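Setting up your first captaincy rule in Gronis

By Concetta Colombo
14 shares | 3 comments

OK, your squad is in and the Standemport league has let you through the door. Now for the part I enjoy most – telling Gronis how to pick your captain when you can't get to your phone before the deadline. I use this every single week (my shifts end at awkward times), so I've set it up more often than I'd like to admit.

1. Open your squad and tap Rules, then New Rule. Give it a name you'll recognize in January, when you have a pile of them.

2. Choose Captaincy as the type. Vice captain gets its own rule, so leave that box alone for now.

3. Set Minimum Minutes. I use 90 over the last two games, so anyone who has been sitting on the bench drops out.

4. Pick your sort order. Home fixtures first is the default, and I'd keep it for a month or so before you start fiddling!

Note: the history window starts at 200 days. That reaches back into last season, and if your striker has changed clubs you'll want it shorter.

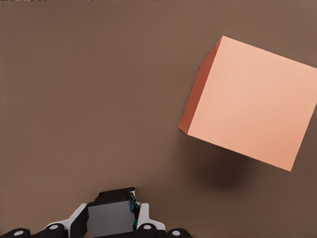 Peach-colored cube on a brown surface (rendered).

5. Tap Preview. Gronis shows you who would have worn the armband in each past round. Scroll through the whole thing – my first rule picked a goalkeeper twice and I only caught it at this stage.

6. Happy with it? Tap Save, then switch the rule to Active. Saving alone doesn't turn it on.

Caution: an active rule overwrites a captain you picked by hand, unless you've locked him first. Tap the player, then Lock. I lost a hat trick that way and finished the round in 651st place.

Caution: don't run the Hailu import while a rule is active. It reloads all your players and the rule can end up pointing at someone you sold. Pause it, import, then switch it back on.

If the rule shows as Waiting, your squad is probably one player short. Vice captain rules are in the next section, and you'll need a saved captaincy rule before you start that one.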